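홈 | 회사소개 | 제품 | 기술자료 | 보도자료 | 채용 | 문의

Ukulix, 원격조작 시연 수집 도구 ‘Lammers’ 공개
가상 식탁 환경에서 수집한 시연 264건도 함께 배포

2020년 5월 30일 토요일, Komelville

로봇 교시 소프트웨어 개발사 Ukulix는 원격조작 방식으로 로봇 팔에 작업을 가르치는 시연 수집 도구 Lammers의 첫 정식 버전을 공개했다. 작업자가 손에 쥔 6자유도 입력 장치의 움직임을 시뮬레이션 속 로봇 팔의 말단 자세로 변환하고, 그 과정에서 발생하는 관절각, 말단 자세, 그리퍼 개폐 명령을 영상과 같은 시간축에 기록하는 도구다. 기록 파일은 모방학습용 정책의 훈련 입력으로 바로 사용할 수 있다.

Lammers의 개발은 시뮬레이션 장면 제작사 Dirkthorpe와 공동으로 진행되었다. Dirkthorpe가 가구와 소품의 형상, 충돌 모델, 마찰 계수를 제작하고, Ukulix가 입력 장치 연동과 역기구학 계산, 기록 형식을 담당했다. 지난 2월 내부 시험판이 완성되었으며, 이후 작업자 교육 절차와 재시도 규칙을 보완하여 정식 버전에 반영하였다.

첫 배포 장면은 식탁과 의자가 있는 실내 환경이다. 받침대에 고정된 Franka Emika 로봇 팔이 평행 그리퍼로 식탁 위의 물체를 다루는 작업을 대상으로 한다. 시점은 작업 영역에 가까운 것과 방 전체를 내려다보는 것을 모두 지원한다.

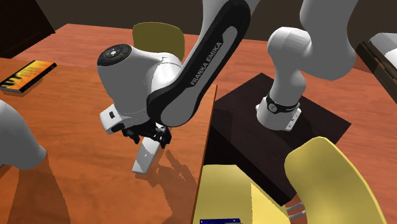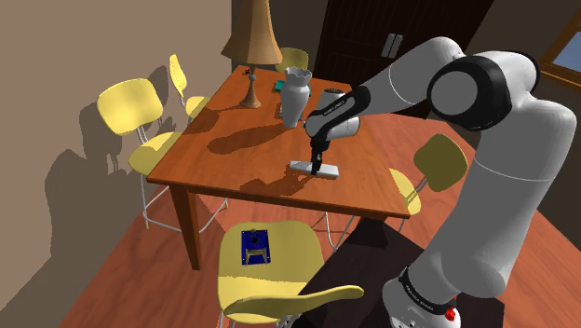

Lammers 시뮬레이션 장면. 흰색 직사각형 물체를 다루는 로봇 팔.

시연 기록은 초당 30회 주기로 저장된다. 입력 장치와 로봇 사이의 좌표 대응은 작업자가 클러치 버튼을 누르고 있는 동안에만 유효하다. 버튼을 놓으면 로봇은 현재 자세를 유지하며, 작업자는 손의 위치를 편한 곳으로 옮긴 뒤 버튼을 다시 눌러 조작을 이어 갈 수 있다. 팔의 가동 범위와 사람 손의 가동 범위가 일치하지 않는 문제를 이 방식으로 처리했다.

얇은 물체를 집는 작업에서는 손가락 끝이 식탁 면을 누르는 경우가 잦다. Lammers는 접촉력이 설정값을 넘으면 하강 방향의 명령만 제한하고 수평 이동과 손목 회전은 그대로 전달한다. 제한이 걸린 구간은 기록 파일에 별도 표식으로 남는다. 훈련 단계에서 해당 구간을 제외할지는 사용자가 정한다.

시연 하나의 길이는 최대 90초로 제한된다. 제한 시간을 넘긴 시연은 자동으로 종료되며, 삭제되지 않고 미완료 상태로 분류된다. 작업자가 도중에 물체를 놓쳤다가 다시 집은 시연 역시 원본 그대로 보존된다.

Ukulix의 기록 형식 담당 Yareli Alvarado는 “초기 시험판에서는 실패한 시연을 저장하지 않았으나, 정책이 파지에 실패한 상태에서 복구하는 동작을 전혀 학습하지 못했다”며 “현재 버전은 재파지 구간의 시작과 끝을 작업자가 직접 표시하도록 되어 있다”고 설명했다.

이번에 함께 배포되는 시연 묶음은 총 264건이다. 이 가운데 80건에 재파지 표식이 포함되어 있다. 각 시연에는 물체의 초기 위치와 방향, 조명 조건, 작업자 식별 번호가 부가 정보로 제공된다. 작업자 식별 번호는 무작위로 부여되며 개인 정보와 연결되지 않는다.

Dirkthorpe의 장면 제작 책임자 Quentin Arnaud는 “원격조작 작업자는 그림자를 보고 그리퍼와 식탁 사이의 높이를 가늠한다”고 말했다. 그는 “그림자를 끈 상태로 시험했을 때 하강 동작이 눈에 띄게 느려졌고, 이에 따라 그림자 계산을 기본 설정에 포함했다”고 덧붙였다.

실제 로봇을 손으로 직접 끌어 움직이는 직접 교시 기록도 가져올 수 있다. 이 경우 관절각 기록을 시뮬레이션에서 재생하여 영상을 다시 생성하며, 입력 장치 명령 항목은 빈 값으로 저장된다. 두 방식의 기록을 한 묶음에 섞어 사용할 때에는 수집 방식 항목을 기준으로 구분해야 한다.

Lammers는 연구 목적에 한해 무상으로 제공되며, 상업적 이용에는 별도 계약이 필요하다. 서랍 여닫기와 용기 쌓기 장면은 현재 제작 중이고, 공개 일정은 확정되는 대로 자사 기술자료 페이지에 게시된다.

Ukulix 소개
Ukulix는 Komelville에 본사를 둔 로봇 교시 소프트웨어 기업으로, 원격조작 인터페이스와 시연 데이터 관리 도구를 개발한다.

보도 관련 문의: Ukulix 홍보 담당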